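How to Set Up a Safe Approach to a Fixture Plate

Posted by Brayden Pelletier, 09/03/2022

The steps on this page cover slow approach moves, where the gripper comes up close to a mounted plate or part and stops before touching it. They apply to both Simard cells and to the bench setup in Grendevon. If your cell has its own written risk assessment, follow that first and use this page for the details it leaves out.

Before you start

Read the change log for the cell. Look for any entry since the last run that mentions the tool, the mount or the payload. If there is one and it has not been signed, stop and get it signed.

Check that the tool data in the controller matches the tool on the arm. A wrong tool length is the most common fault we find in reviews. For the Okola linkage gripper the entry should show a payload of 966 grams. The camera bracket is included in that number, so do not add it again.

Walk the space the arm will pass through. Loose cables, clamps and computers all count as obstacles and should be entered in the cell model, even when the program is not meant to go near them.

Setting the approach

1. Put the controller in manual reduced speed. Keep the enabling device in your hand for the whole setup.

2. Jog to a standoff point well clear of the plate and save it. Name it for the plate and not for the program, as other programs will use it.

3. Line up the finger with the open side of the plate. Raised blocks and bosses can catch a finger that comes in at an angle, so do the turning at the standoff point and keep the last move straight.

4. Step in at the smallest jog increment. Watch the fingertip and also the linkage arms, which spread wider than the tip.
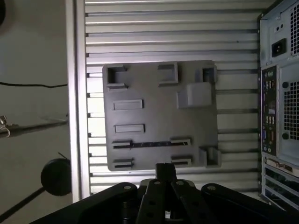 Fingertip just short of the lower edge of the plate, linkage arms spread.

5. Save the near point, then jog straight back out to standoff. Do not save a near point you have not backed out of.

6. Run the move in both directions with the enabling device held. Do this two times before anyone signs the sheet.

Limits

Set the contact force limit before any automatic run. Vukora controllers ship with the limit open - check it even if the cell has run before. A protective stop during setup is a reportable event here. Write down the point name and the axis that tripped.

Do not reach between the gripper and the plate while the drives are on. To move the plate or clear a part, back out to standoff, drop drive power and lock it.

Sign-off

The person who taught the points and the person who checks them must be different people. Fill in form 754 and leave it in the cell folder. Karine Morin reviews the forms for the Simard cells. For Grendevon, send a copy to me.

If the plate is unbolted for any reason, the saved points are no longer approved. Start again at step 1.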